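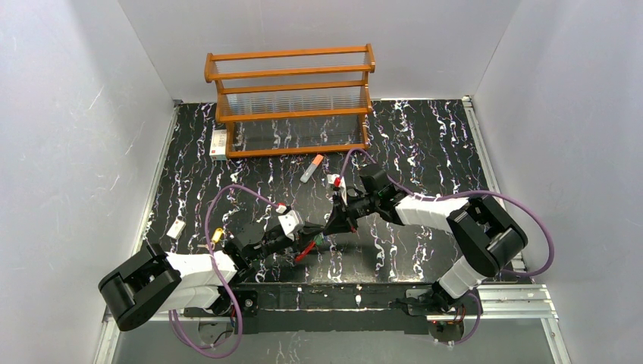
Comparing two finger sets on a two-arm bench

Use the same small parts for both sets, and change one thing at a time. Our test compares the stock straight fingers with the curved Nadley fingers.

1. Run both arms to home and check that the cables clear the elbow joints through a full sweep. Re-tie any that drag.

2. Set the grip force limit to 300 in the controller. Leave it there for both sets.

3. Start with the test tube. Lay it at an angle in front of the rack, cap toward the rack, and pick it up by the body. Log a drop as a fail even if the tube lands back in the fingers.

4. Move on to thin and flexible parts. Bring the arms together slowly — 2 mm per step near contact — and stop before the tips touch.
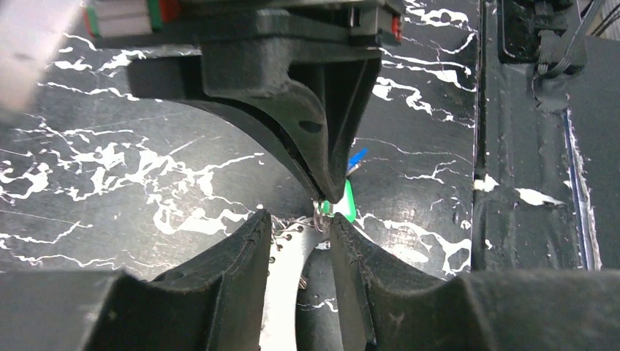 Curved fingers near contact, with the white strip and wire hooks between them.

5. Watch the wrist camera view for this step. From the bench camera the tips hide each other, and Kaan Dağdelen bent a finger on our first set by trusting it.

6. Repeat until you have 400 logged attempts per set. Save the logs under the finger name, then swap.

After a swap, redo the zero position before you test. Ayten Toprak keeps our offsets in the Studidard sheet, one tab per finger set. If a tip looks scuffed, note it there and keep going; replace it only when the gap no longer closes evenly.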